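About Trindville Children's Laundry and Linen

We started in the back half of a shoe repair shop in Trindville, with two washers, one very tired dryer and a hand-painted sign that Kojo Sarpong had made on his kitchen floor. The idea was a small one. Kojo's sister ran a daycare up the street and was spending every evening washing crib sheets and nap blankets, and he thought there must be other people in town doing the same thing. There were! Within a year we had 8 daycares on the route, and Pendo Were had joined to drive the van (she still does, and she still won't let anyone else touch the radio).

These days we look after bedding, bibs, play mats and dress-up clothes for 61 nurseries, preschools and family homes between here and Tirnasia. We pick up in the afternoon, wash overnight and have everything back before the doors open in the morning. All of our soap is unscented, and we rinse everything twice, which takes longer and costs us a bit more in water, but little ones have sensitive skin and we have never wanted to do it any other way. 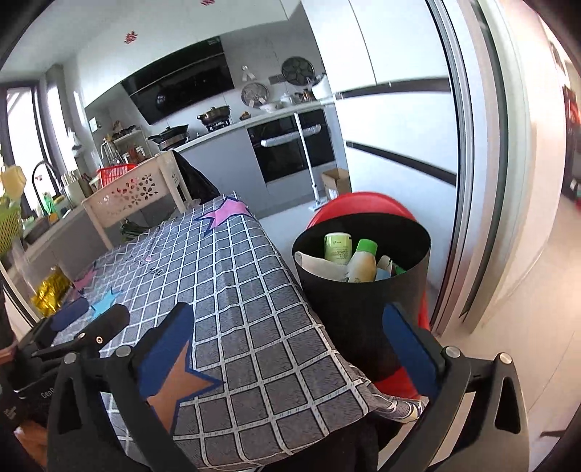
Mending came along later, thanks to Ánh Triệu, who walked in one April to ask about a job at the folding table and mentioned that she had sewn quilts for 20 years. We gave her a corner by the window, and it has grown into a whole room. She patches, hems and rebinds, and she keeps a drawer of fabric pieces sorted by color so that a repair can look like it belongs. Children notice these things. A favorite cloth with big pink and orange stars on gray checks is a particular cloth to the child who naps with it, and a plain white one in its place simply won't do, as any parent who has tried the swap at bedtime will tell you. So we mend first, and we only suggest a replacement when there is really nothing left to sew to.

Sang Nông looks after our accounts and answers most of the phone calls, usually with a cup of tea going cold beside him. If you are new, he will ask how many children you have in your care, whether anyone has allergies, and where Pendo can park. There is no contract to sign – you can begin with one bag and see how you like it.

We moved into our present building on Hsieh Street when the old shop got too crowded to turn around in. It has room for almost 1000 pounds of laundry a day, a proper loading door and a bench out front where families are welcome to sit while they wait. Kojo's sign came with us and hangs over the counter, a little faded now. Come by and say hello any morning, or leave us a message and Sang will call you back before closing.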